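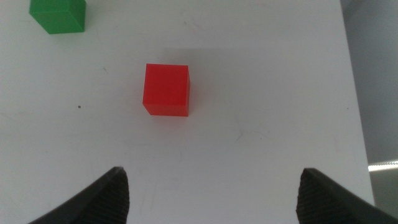

Projet de semestre : des cubes de couleur pour apprendre à trier

Je voulais un projet que je puisse finir avant juillet, et j'ai choisi le plus petit objet possible : un cube. Enfin, une série de cubes, en rouge, en vert et en bleu, pour un jeu de tri que j'ai baptisé Jekis. L'idée vient de l'atelier de Vustville, où j'ai vu des enfants passer un temps fou à ranger des pions par couleur (et se disputer pour le rouge, toujours le rouge !).

Côté table, j'ai gardé un plateau blanc. Il marque vite, il y a déjà des traces grises et des petits points sombres un peu partout, mais les couleurs ressortent vraiment bien dessus. Le rouge laisse même un reflet rosé sur le blanc, j'adore.
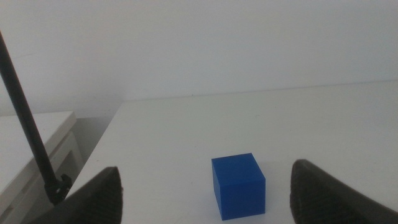 Le bleu m'a donné plus de mal. Mon premier était trop foncé, presque noir le soir, alors Britta Gerlach, ma tutrice, m'a conseillé un bleu roi mat. Bien meilleur ! J'ai aussi arrondi un peu les arêtes du rouge, c'est plus agréable en main.

Pour les essais, j'ai fait jouer 12 camarades, 15 minutes chacun, et j'ai noté 104 tris en tout. Les erreurs arrivent surtout quand on va trop vite. Il me reste à écrire la règle du jeu et à trouver une boîte, parce que pour l'instant tout voyage dans une vieille trousse.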